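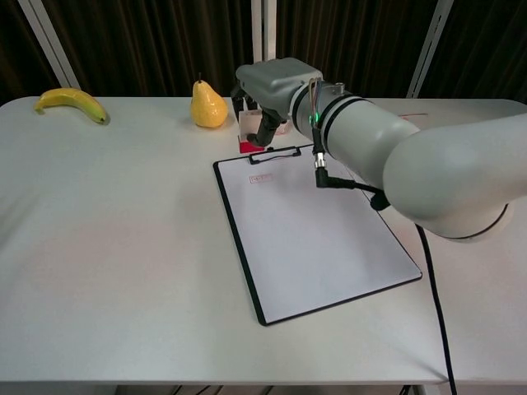 Skundamer is a motion planning and scene tooling package for small arms, and I've been living with version 2 of it since December, long enough that my opinions have stopped changing every afternoon. I came to it from Boldale, which I used happily enough for years and still keep installed, so a good deal of what follows is really one long comparison between the two. My test bench is a plain one: a white tabletop, a grey arm coming in from the right, and whatever I feel like putting down for it to think about, which for this review was a banana, a pear, a little white and red box and a clipboard with a sheet of paper on it. I like that mix because every item on it annoys a planner in its own way. The pear stands up with its stem in the air, the banana curves, and a clipboard is so flat that plenty of perception software quietly decides it's part of the table.

7 minute read

Let me start with installation, as I know a lot of you never get past it. Skundamer went on in a single evening, cup of tea included. It wants its own environment and gets rather cross if you try to share one, so don't. The installer found my arm's driver on the second go (the first time I had mistyped the address, and the error message told me so in plain words, bless it). Boldale took me most of a weekend back in the day, though in fairness it has improved a lot since then.

The heart of the thing is the scene editor, and I'm very fond of it. You get a point cloud, Skundamer proposes a set of objects, and you accept, merge or throw away each one before any planning happens. It coloured in the banana and the pear as two separate items straight away. The clipboard was another story. On default settings the board was swallowed by the table plane and only the clip at the top survived as an object, a lonely black lump floating at the back of nothing. Drop the plane tolerance a notch and the whole board appears, but go one notch further and it starts finding ridges in the tabletop that aren't there. There's a per-region tolerance tucked away under the advanced panel, and once I'd discovered that I was a happy man. It ought to be on the front page.

The box gave it some bother too. The top half is translucent white, and my depth sensor has never been kind to that sort of surface, so what came through was a tidy red base with a ragged hole above it. Skundamer has a "complete upward" option for this, where you tell it that an object goes on further than the data does and drag a handle to say how far. It's manual and a bit old-fashioned and I use it constantly. Boldale tries to guess the missing part for you, and when it guesses well it feels like magic, but I've had it guess a tower where there was a tub.

Now, cables. If your arm looks anything like mine, with a lead hanging off the wrist and another dropping from the underside and running down over the front edge of the table, you'll know that the robot model in the software is a very clean and optimistic version of the machine in your shed. Most planners simply have no idea the cables exist. Skundamer lets you attach what it calls soft volumes to any link, sausage-shaped zones that the planner tries to keep clear without treating them as solid. I put one under the wrist and one along the long lead, and the paths changed noticeably: fewer big sweeping turns of the forearm, more polite little shuffles. You can weight each volume separately. I've got the wrist one set fairly stern and the long one fairly relaxed, and that seems a good balance for table work.

Planning speed is good, with a caveat. I ran 1,401 planning requests through it overnight against a saved scene, same start and goal regions each time with a bit of random variation, and 124 of them timed out at the default limit. Nearly all of the failures had the goal right behind an object, with the gripper needing to come down in a narrow gap. Switching those goals to the slower planner, and giving it 30 seconds, sorted out the bulk of them. I'd love to see Skundamer make that switch by itself. At the moment you have to write a small fallback script, and while the scripting interface is pleasant (Python, sensible names, no nasty surprises) it's one more thing for a newcomer to learn.

I should say a word on the controller side as well. Skundamer doesn't replace your arm's own controller, it hands over a timed trajectory and then watches the joint feedback come back. The watching is where it shines. There's a live plot of commanded against measured position for every joint, and you can scrub backwards through it and see the model of the arm move along with the plot. I found a sluggish joint that way, one I'd been blaming on my own tuning for months. If you've ever printed out logs and gone over them with a highlighter, you'll understand why I was so chuffed.

Grumbles, then. The dark theme is unreadable on a laptop outdoors. Saved scenes aren't compatible between versions, and the converter lost the colour labels on every object I'd named. The documentation is friendly but wanders, and the chapter on calibration assumes you own a Sturnow target board, when a printed sheet would do perfectly well if they'd only tell you the dimensions. I asked on the forum, and Keir Lamont, one of the maintainers, posted them the same night along with a very decent explanation of how to check your printer's scale. That post is worth more than the chapter, and I hope it gets folded in.

I had a quick go with the Sulemana plug-in too, the one that adds grasp suggestions. It's early days. For the pear it offered me a sensible grasp from above and to one side of the stem, and for the banana it offered one across the middle, both of which I'd have chosen myself. For the clipboard it suggested pinching the paper – I declined. You can rank the suggestions and it claims to learn your preferences over time, but I haven't used it long enough to say whether it does.

So who should get it? If you've already got Boldale humming along and your objects are all nice solid lumps, I wouldn't rush. If you work with flat things or see-through things, or if you've ever winced watching a lead pull tight around a forearm, the scene editor and the soft volumes are worth the switch on their own. The free licence covers a single arm and everything I've described apart from Sulemana, so you can try the lot at home before spending anything. I've paid for mine now, and I'll add a note here once the next version is out and I've seen whether it opens my old scenes.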